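Category: Research Methods > Deformable Objects > Open Reports

Subject: Two-grasp flattening of cloth, pooled result and a request for comment

Posted by plosis_methods

The Plosis working group submits the following summary for comment before the method section is closed. The question under study is whether a policy trained only on hand-held gripper demonstrations can learn when to re-grasp a piece of cloth, as opposed to where. Our training set holds 1,000 demonstrations of a single task: a cloth is placed on a bed and spread until its edges lie flat.

Each demonstration was divided by hand into grasp, tension, lower and release. We then removed the tension labels from one copy of the set and trained a second policy on it under the same settings. The policy with tension labels finished the task in 70 percent of trials. The policy without them finished in 24 percent. Trials were scored by a person who did not know which policy was running.

The tension phase is the portion in which a corner is pinched and the cloth is pulled against a second hold. In the moment below, the far right corner is held by a black clamp and the wrinkles run diagonally across the blue fabric.
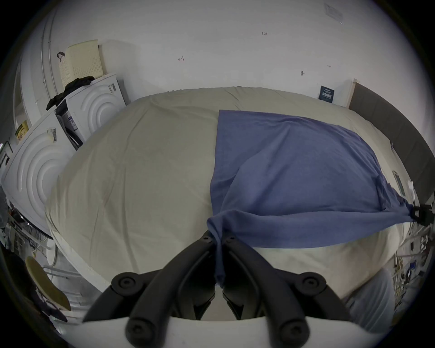 PISHARODY SITE, September -- The demonstrations were gathered in one furnished room, with the bed against the wall and the laundry machines left in their usual positions. We did not clear the background. Previous work by this group used a bare table, and the policies from that work failed when moved to a furnished room. The present set was meant to correct that fault.

Comments are invited on two points: the scoring rule, and the choice to label phases by hand.

Reply from zeltton_eval

Thank you for posting the figures ahead of the write-up. Our group at Zeltton has a concern about the scoring rule. "Edges lie flat" is not a measurement. Two reasonable people may disagree on whether a cloth with one folded side is finished. We would ask that the report state a covered-area threshold and that the trials be scored again against it. Keeping the scorer unaware of the policy removes one kind of bias and leaves this one in place.

Reply from plosis_methods

The concern is noted. We considered a covered-area rule and set it aside. A cloth can cover most of its full area and still have a doubled strip along one side, and an area threshold would pass it. The attached moment is of that type. The cloth is laid out roughly flat, but a flap is folded over along its left side. Under our written rule this state is unfinished, and the policy is expected to grasp again.

We agree that the rule should be printed in full. It will appear in the appendix, along with the states on which scorers differed.

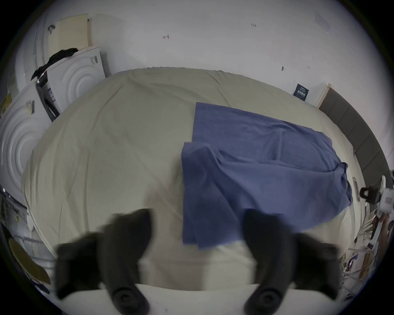 Re: Scoring rule and hand labels (thread continued)

Reply from flisico_lab

I write for the Flisico group and wish to take up the second point. Hand labels are the weakest part of this design. If the boundary between tension and lower is set by eye, the labeled policy may be learning the habits of the labeler. A fair control would be a third policy trained with phase boundaries placed at random. Without that control, the gap between the two reported policies cannot be assigned to tension.

I would also ask whether one room and one color of cloth can support the word "general" in the draft title.

Reply from zeltton_eval

We support the request for a random-boundary control. We do not share the view that hand labels are the weakest part. Our own attempt to find the boundary from gripper width alone gave poor results, as the fingers stay closed through both phases. Some human judgment appears to be needed at present.

Reply from flisico_lab

Gripper width is the wrong signal. The speed of the wrist drops at the end of the pull, and that drop can be found without a labeler. Our group is willing to share its script.

Reply from plosis_methods

The random-boundary control will be run. We accept the offer of the script and will compare its boundaries with ours on 14 demonstrations before deciding whether to extend it to the full set.

On the title, the group is divided. Some members hold that "general" refers to the method and should stay. The draft will carry the shorter title until the control is complete -- the word can be restored at that time if the result supports it.

The scoring rule will be posted to this thread as plain text. Zeltton is asked to mark any clause it considers open to more than one reading.

Reply from zeltton_eval

Agreed. Please include the rule for a cloth that hangs over the front of the bed. Our scorers count that as unfinished, and the summary does not say how Plosis treats it.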